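Minutes of the editorial and distribution meeting
The Breltidden Letter, free neighborhood paper
21 June 2024

Chair: Ruxandra Mocanu
Minutes: Nadja Ortner

1. Minutes of the last meeting
The minutes were accepted with one correction. In item 4 the street should be written "Steiner Road" and not "Steiner Street".

2. Print run and distribution
The last issue was printed in 2603 copies. Of these, 1141 went to mailboxes and the others to the racks in shops, the library and the health center. Ruxandra reported that the rack at the Titau bakery was empty after two days, while the one at the swimming pool was still half full when she passed by. It was agreed to move 200 copies from the pool to the bakery, starting with the next issue.

Two households on Steiner Road wrote that they receive the paper twice. Nadja will correct the delivery list.

3. Advertising
The price of a quarter page stays the same until January. Fesavance has asked for the back cover in three issues in a row. There was a longer discussion about this, as the back cover was until now given to a different business each time. Decision: Fesavance can have it in two issues, but not one after the other. Ruxandra will write to them.

Advertisers still send their material very late. From now on the deadline is 10 days before printing, and it will be printed in bold on the order form.

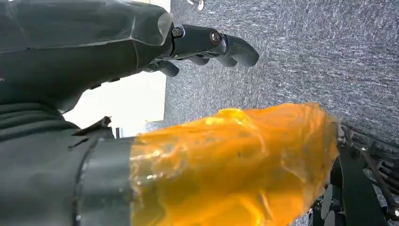 Can a club still send in a notice after the advertising deadline?
Club notices follow the editorial deadline, which is four days later, and they remain free of charge up to eighty words.

4. Content of the next issue
The front page will be the reopening of the footbridge. The sports page is short this time — only the rowing results and the summer program of the tennis club. The interview with the new librarian is finished and needs only to be shortened. Nadja asked that the calendar be set in bigger letters, as several older readers have complained. We will try it for one issue, even if it takes an additional half page.

5. Letters from readers
One letter about parking was too long and will be returned to the writer with the request to cut it. The letter about the school choir will be printed in full.

6. Other matters
The key for the storage room is missing again. Whoever has it should please leave it at the front desk.

The date of the next meeting will be sent by e-mail.

Recent items
Delivery routes: changes for Titau and Steiner Road
Order form for advertisers
How to submit a club notice
Minutes of the January meeting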